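What I learned from buying one share of a painting

12 January 2025

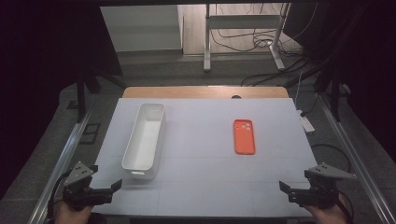 An empty white bin and an orange-red phone case.

In September I became the owner of a very small part of a painting. I paid 200 euros for it, plus a fee which I had not read carefully, and I want to write down how this went while I still remember the details.

The platform is called Brekuvetti. They buy a work, put it in storage and divide it into 500 shares, and everybody can buy one or more. My painting is by Štefánia Murín and is called Drimcombe. It is a gray landscape with a low hill. I liked it from the first moment, and I know that this is a bad reason to invest money.

My friend Guido Sanna was against it from the beginning. He collects prints, real ones, on paper, and he keeps them in his apartment. His question was simple: if you cannot hang it on the wall, what did you buy? I told him that I bought a possible profit. He laughed for quite a long time.

For the first weeks I looked at the price every morning. It did not move, because there were no sales. Then one person sold a share for 146, and suddenly my page showed this number in red. One seller, maybe somebody who needed the money for a new washing machine, and all of us were poorer. In December it went down again, to 109. I was surprised how much this bothered me. The painting was the same painting.

I wrote to the support and asked if the owners can visit the work. They answered politely that the storage is not open to visitors, but that I can download a picture of high quality. I did it. The hill has a small path on the left side that I never noticed before – so I got something for my money after all.

I will not sell now. The fee for selling is higher than the fee for buying (this one I have read carefully), and I would be left with enough for a good dinner. Guido offered to take me to a small print fair in spring, where he says one can still find nice things for less than I have lost already. I said yes. I need to measure the wall above my desk first, and the lamp has to move to the other side.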